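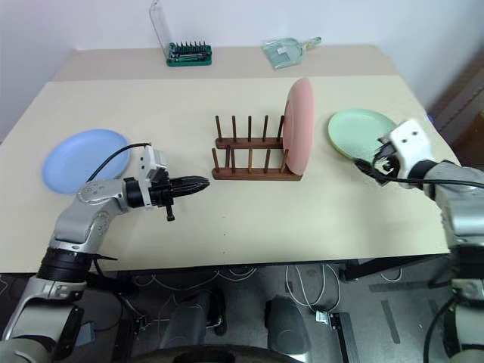

2018-08-15

So the budget is in! I sent the final spreadsheet off to Tallstead last night, and I've promised myself I won't open it again until they write back. A few of you asked how we ended up with the shopping list we did, so I'm putting it all down while I still remember (and while I'm still a bit cross about the freight).

Back in February the plan was one arm. One arm, one gripper, a decent bench, done. Then we started writing out the jobs we wanted it to do, and nearly all the good ones were kitchen jobs: plates into a rack, plates out of a rack, clearing up afterwards. You can do a lot of that with a single arm if you're patient, but the minute you want to steady a rack with one hand and lift a plate with the other you're stuck. So it became 2 arms, and the whole budget had to be pulled apart and put back together.

I got quotes from Trarklow and Saithong. Trarklow came in cheaper on the arms by a fair bit, and I was all set to go with them until I got to page two, where the grippers, the mounting plates and the cables were listed as extras. Every single cable! Saithong's price looked scary at the top and then just didn't grow. Once I'd lined the two up properly the gap was small enough that delivery time settled it. Saithong said six weeks, Trarklow wouldn't say.

Grippers were the other big argument (with myself, mostly). I'd love something fancy with soft fingers, but a plain two-jaw gripper is a good match for a plate standing on its edge in a peg rack, and spare jaws are cheap. I've put in for five sets of spares. That sounds like a lot until you've watched a jaw meet a table at speed.

Then there's the mobile base. I went back and forth on this one for ages. It's the single biggest line after the arms, and for tabletop work you could argue it's a luxury. But we want to move between benches later on, and Prondell had a refurbished unit with a warranty, so in it went. If Tallstead want to trim something, that's where they'll look, and I've already worked out what I'd say.

Things I forgot in the first draft and had to squeeze in: cable ties and proper floor covers for the cabling (look at that floor, we need them), a second set of bits for the screwdriver, plates in more than one colour, freight insurance. The plates cost next to nothing. I got pink, light blue and pale green because I wanted colours that were easy to tell apart, and the wooden rack because the pegs are a good shape to aim for. Best value on the entire list, easily.

The bit I'd do differently is the contingency. I left it as whatever was left over at the bottom, and by the end that was hardly anything. Next time it goes in first and I'm not allowed to touch it. I'd also ask for the freight quote on day one, in writing, to our actual street address and not to "metro area", which apparently we aren't.

Still to sort out: where the spare parts are going to live, and whether the power in the back half of the room can handle everything running at once. I've got an electrician coming to quote on that, so there may be another line in the spreadsheet after all.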